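Vurell Two-Finger Gripper and Mixed-Hand Bench Package

Hi, I'm Jytte Sveinbjörnsson, and I look after bench equipment here at Foro. Most people who write to me about the Vurell already have an arm and a table and want to know what else to budget for. So I've put my usual answers on this page!

The Vurell comes with the wrist flange, one cable and a spare pair of finger pads. It weighs 679 grams and opens to 140 mm, plenty for small plastic parts, blocks, caps and that sort of thing. We keep it in stock, so it normally leaves us within 3 working days. The humanoid hand is a separate line on the quote (Dewulf makes it, and their lead times are longer – if you want one before March, please ask early).

Do you need both? Plenty of customers start with the gripper alone and I think that's a sensible way to spend the first year's money. The hand earns its price once you're trying different grasps on the same parts, or putting two kinds of end effector to work at one table.

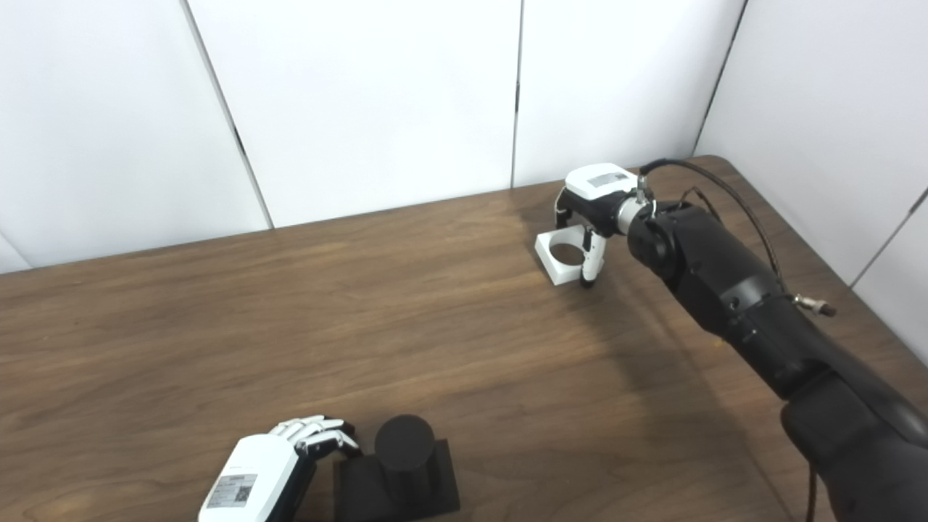
Gripper with the square block, humanoid hand reaching for the black cylinder.

A few things people forget to put in the budget. Cables, always cables! Measure with the arm stretched right out and then add slack. Wall panels too, if your bench sits in a busy room – plain matte white is what I'd go for, and the Grurkach panel kit is $400. Then there are the test pieces. A block with a round hole and a cylinder on a base will keep a new setup busy for weeks, and you can print spares yourself if you have a printer.

Table space is the other one. Svend Hjaltadóttir in our workshop will go over your floor plan before you order, no charge, and he's saved more than one customer from buying a bench that was too shallow for the arm they had in mind.

Quotes are good for one budget quarter. Send me your arm model and table size and I'll get back to you, usually before noon the next working day.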